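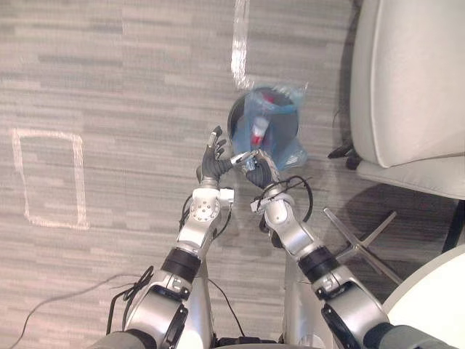 Tirker Key Box 9 – for rental and sales viewings

Item no. 2543
In stock, ships from our warehouse in Mulau

The Tirker Key Box 9 is a wall-mounted box for agents and landlords who must give access to a unit when they cannot be there in person. It holds up to nine keys on separate hooks, each with a number plate. The door opens with a code of four to eight digits, and you can change the code as often as you like from inside the door.

Many of our customers use one box for a whole building. The agent sends the code to the visitor before the viewing and changes it in the evening. For shops and offices with several entrances we recommend the version with two compartments, so that the cleaning company does not have access to the tenant keys.

Specifications
Body: steel, powder coated
Color: black or light gray
Hooks: 9
Compartments: 1 or 2
Mounting: four screws and wall plugs, included
Battery: none, the lock is mechanical
Warranty: 2 years

Price: $56 per box, with one compartment. For the version with two compartments, please ask for a quote.

Good to know
The box is made for brick and concrete. On drywall it must be fixed to a stud. If it hangs outside, please order also the rain cover – it is sold separately and will be in stock again in February.

If you forget the code, we can not read it from a distance. Send us the serial number and a proof of purchase, and we will explain how to reset the lock.

Orders of more than nine boxes: write to Špela Kos at Tradska, our sales partner for property managers.

Related items: rain cover, number plates, spare hooks, sign holder for windows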